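Speaker notes: Water loss in shared supply lines
March 22, 2026
Slot: after the metering session. Questions at the end, none during.

Opening

Start with the definition, because the room will be mixed. Water loss is the volume put into the network minus the volume billed. It covers leaks, meter error, theft and unbilled use such as flushing. Do not use "leakage" as shorthand for all of it. The Boder utility does this in its own reports and it causes trouble later in the talk.

State the scope: small networks, gravity fed, mixed pipe age. Boder has 3493 connections. Istero has 574. Pumped systems are out of scope.
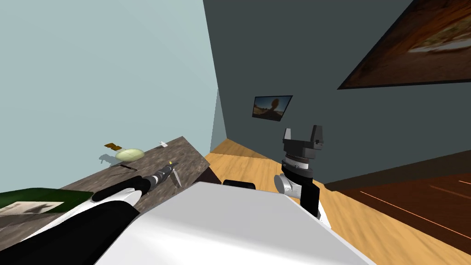
Night flow method

Explain the minimum night flow. Demand is lowest in the early hours, pressure is highest, and what still passes the zone meter is mostly leakage plus a small legitimate draw. Subtract the legitimate draw. Mention that hospitals, bakeries and irrigation timers spoil the estimate if they are not logged separately.

Go slowly on pressure correction. Leak rate rises with pressure, and the exponent depends on pipe material. Rigid metal pipe with round holes sits near the low end. Plastic pipe with splits sits higher, as the split opens under load. A single exponent for the whole network is acceptable for a first pass.

Skip the derivation unless asked. It is in the handout.
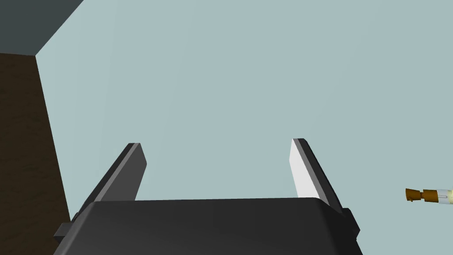 Istero's written comment on the draft was that night flow is of little use to them in January, when residents leave taps running to keep service lines from freezing. They asked for the winter readings to be dropped from the comparison. Accept this. Say that winter data were kept in the appendix and left out of the main table.

Zones and valves

Boder is split into 11 zones, Istero into 2. Stress that a zone is only as good as its boundary valves. A valve that is recorded as shut and passes water will show as a leak in one zone and a gain in the next. Test by dropping pressure on one side and watching the gauge on the other.

Pause here for water. Advance the slide before picking up the thread again.

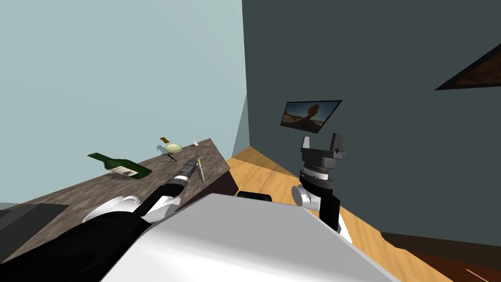

Framed pictures on the dark wall.

Meter error

Old meters under-read at low flow. A dripping toilet valve may pass below the starting flow and never be billed. Replacing meters lowers the loss figure without saving any water. Repeat that sentence once.

Savatar, the logging software, exports volumes per interval. Check the clock setting before joining zone data to billing data. A shift of one hour moves the night window into the morning rise.

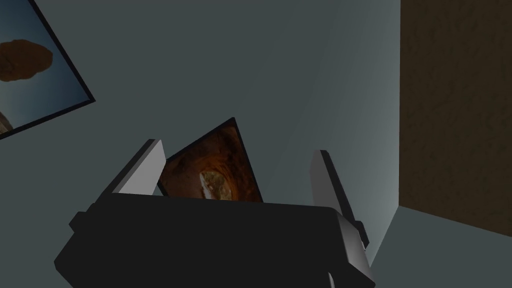
Esteban replied to the same point by asking whether meter replacement should then be ranked below pipe repair. The answer depends on the tariff. Where water is scarce, repair comes first. Where supply is plentiful and revenue is short, meters may pay back sooner. Give both cases and move on.

Close

Show the worksheet. Point to the column for uncertainty, which most people leave blank. Leave the contact slide up during questions.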